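Is this Hanside cast reunion for real, or is it just an old clip and a ticket page?

TV, film and celebrity > Fan events

My sister sent me a dance video that's meant to be Tatiana Skála wishing her old Hanside co-star a happy birthday, and at the end there's a card saying the whole cast is getting back together for a live night at the Pešek in September. There's a link to buy. I loved that show and I'd go in a second, but something about it bugs me and I can't say what. Long post, sorry. 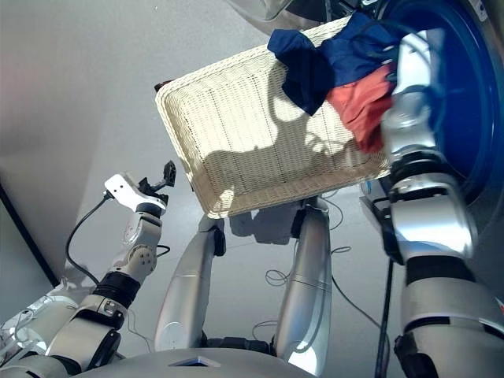
Asked by marrowbone_kel
Member, Fan events and TV nostalgia

So the video is Tatiana doing the kitchen dance from the wedding episode, the one with the tea towels. She's by herself, the music is the proper theme, and the caption says 26 years on and still the best dance partner I ever had. Fair enough, sweet, lots of hearts underneath. Then it cuts to a purple card with the Hanside lettering and "One Night Only, The Full Cast, Live". Tickets are through a place called Hilent, which I had never heard of before this.

What bugs me:

The account isn't her main one. It has her name with an underscore and "official" on the end. My sister says lots of famous people have a second account for fun stuff. Maybe they do. I couldn't find her main account mentioning it, or the birthday, but she hardly posts there anyway so that doesn't prove much.

I'm fairly sure I have seen that dance before. She looks younger than she did in that hospital drama last year, but it could be the lighting, and I don't want to be the person who says a woman looks too good to be current.

The tickets are $50, or $30 if you buy 4 or more. For the full cast of a show like that? I paid more to see a tribute band in a bowls club.

The Pešek is a real theatre, I've been there, it's the one in Borance with the terrible stairs. It isn't on their own what's-on page. I rang and got a recording.

My sister thinks I'm being a killjoy and has already told her group chat we're all going. I have until tonight to put my share in. Is there any normal way to check this stuff, or do you all just go on gut feeling? And if anyone has heard about a reunion from somewhere that isn't this video, please tell me, I'd love to be wrong.

Edit: yes, I have read the comments under the video. They're all "omg can't wait" and "crying". I don't find that very convincing.

Edit again: no, I haven't paid yet. Please stop telling me I've been robbed.

Answers

quillfeather

I would not pay, and I'd say that even if the video were posted by the woman herself.

Start with the clip. Your memory is good. She did the tea towel dance on a morning show years back when she was promoting something else, and fans have been cutting it up and passing it around ever since. Look at the left side of the video in the first couple of seconds. If there's a sofa arm and a bit of a mug, it's the morning show. Somebody has zoomed in to hide the network logo, and that would explain why her feet go missing when she turns. I can't swear to it without seeing your copy, but I've come across that clip with at least a few different captions on it, including one where it was supposed to be her engagement.

Then the caption. Birthday posts are the laziest thing in entertainment news. An actor says something nice, a site copies it out with a headline about how they "broke the internet", other sites copy that one, and by lunch it's been through so many hands that it reads like it was translated and back again. It's a perfect place to hang an ad. You're feeling fond of the people in it and you aren't reading carefully. I'd check whether it was even the co-star's birthday. There are plenty of old interviews with him and at least one mentions being born in the middle of a heatwave, so make of that what you will.

As for checking, do it in this order:

The theatre first. Leave the recording alone and go down to the box office if you live near enough, or email them. Ask if the hall is booked that night and by whom. They may not tell you who, but they'll tell you if it's free.

The agent next. Any working actor has one and the agency will have a page. A booking like that would be listed, or at least they'd know about it. They do answer emails, slowly.

The other cast members last. A full reunion means all of them, and a couple of that lot can't keep a secret for five minutes. If the one who played the landlord hasn't hinted at it on his podcast, it isn't happening.

On the account name, I take your sister's point, but "official" in a username is something anybody can type. I'd give it no weight whatsoever.

What I don't know is whether Hilent is crooked or only careless. There are resellers who put up a page for any event they hear a rumour of, take the money, and then go looking for seats. It's a rotten way to do business and you might even get your money back at the end of it, after a long wait and a lot of forms. I wouldn't want my cash in there while they worked it out.

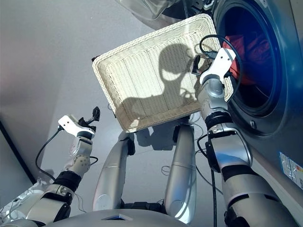 dunmore_pat

Bit harsh on the poor old reunion, I reckon. I went to a thing at the Pešek a while ago that wasn't on their website until the week it was on, the page is run by somebody's nephew by the look of it. So not being listed there doesn't settle it for me. I do agree on the group price though. Any time a seller drops the price that hard to get you to bring your mates, I start wondering why they need the mates.

quillfeather

Fine, the website's bad, I'll give you that. It's why I said to go and ask a human.

marrowbone_kel

Sofa arm is there!! Also a mug. I'm furious. My sister says it could be her own sofa.

tinroof_lorna

Just buy them with a credit card and if it's fake you get the money back. Everyone is so suspicious these days. My cousin got tickets off a site nobody had heard of and they were fine, good seats too. She would have missed out if she'd listened to the internet. Also Tatiana Skála still looks amazing and she's allowed to have more than one account.

(Reply from quillfeather: a chargeback isn't a sure thing, please don't tell people that it is.)

(Reply from tinroof_lorna: worked for me with a toaster.)

oldreels

I'm going to disagree a little with everyone, starting with the idea that this is either a real reunion or a theft. There's a dull third option that I've seen a fair bit of, and it might be what you have here.

Read the wording on the ticket page again, slowly, and read the small grey part at the bottom as well. "The Full Cast, Live" can mean the full cast of whatever they're putting on. There are outfits that tour quiz nights, singalongs and lookalike shows built around old television, and they're very good at writing a poster which never quite says the famous people will be in the building. If the page says "celebrating" or "inspired by" or "in the spirit of", then you're paying to watch someone in a Tatiana wig do the tea towel dance. Some people have a lovely time at these. I went to one for a different show and the wig was better than the sound. But I knew it was a wig when I bought the ticket, and that's the bit that matters.

That would also account for the price. $50 is silly for a true reunion with travel and security and everybody's fee. For a singalong in Borance it's a bit steep, and then the $30 looks like the price they hoped to get all along.

I'd be more careful than quillfeather about the agent, by the way. Agencies get a pile of these emails and the answer you get back is often a polite nothing that fans then post as a "confirmation". I've seen "we have no comment on future projects" turned into a headline that a sequel was on the way.
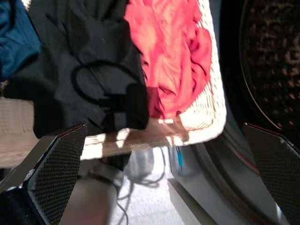 The same goes for the podcast test. Actors hint at reunions constantly. It keeps people listening, costs them nothing and can't be held against them later. If the landlord fellow says "watch this space", all you've learned is that he'd like you to keep watching. I'd want a date, a venue and the name of whoever's putting it on, said by a person who could be embarrassed if it fell over.

So for tonight, I would do the boring stuff. Take a screenshot of the ticket page, including the grey part, and send it to your sister with the words circled. Ask her to find one sentence that says Tatiana Skála will be on that stage. Leave the video out of it, you'll only end up arguing about sofas. If she finds the sentence, go to the box office with it. If she can't, then at least the group chat can decide whether it wants a singalong, and some of them might.

And don't be rushed by "until tonight". Is that Hilent's deadline or your sister's? If there's a clock ticking down on the page, refresh it and see whether it starts again.

marrowbone_kel

It started again. And the grey part says "a celebration of the characters you love". There is no sentence with her name in it, only the picture. Sister has gone very quiet. The chat is now split, half of them want to go anyway for the dance and the other half want to know who's telling Mum, because she has already bought a frock. I'm going to try the box office in the morning and will come back if they say anything useful.

dunmore_pat

Mind the stairs.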